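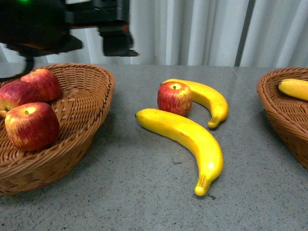
Fruit sorting table, arm on the move

Search this site... Go

Narkstead Robotics Club – bench check, fruit sorting project
Checked by: Nima Sadeghi
Date: 1/18/24

1. Emergency stop
OK. Pressed it twice, once mid-move, and the arm held still both times. I'd like it nearer whoever is running the laptop though!

2. Cables
Keep an eye on this one. The black cable hangs low on the basket side and I don't want it snagging a rim – please clip it up before Escobar team has their turn.

3. Speed limit
OK. Set to 400 in the settings page and locked. It was 1160 when I opened the file (who did that?), so check it every single time. 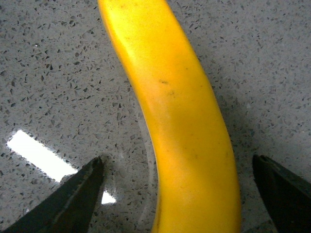 4. Gripper opening
OK for bananas, and there was room on both sides when I lined it up. Apples are fatter, so try one slowly before you let the program loose. Hands stay off the table while the fingers are powered, and yes, that includes fixing a wonky banana.

5. Baskets and layout
OK. Apples go in one basket, bananas in the other. Push spare fruit well clear of the rims.
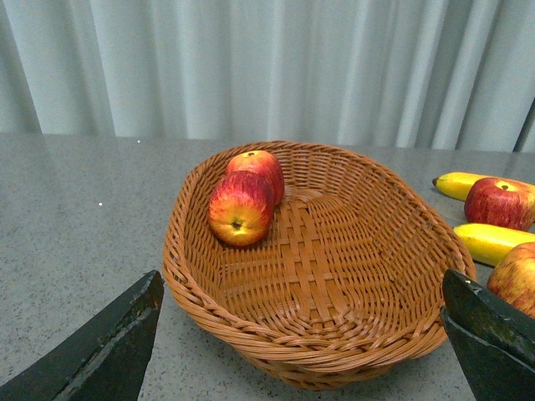 Item 5: apple basket, two in

6. Finger condition
Needs work. The edges are looking pretty worn and I can see little notches. Isedard pads are in the drawer, please fit a pair before the next session.
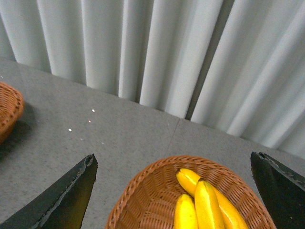 Item 6: worn finger edges, banana basket between

7. Curtain
OK. Drawn right across and behind the table edge. Same as November.

Result: pass once 2 and 6 are done. Initial the sheet when you've sorted them – N.S.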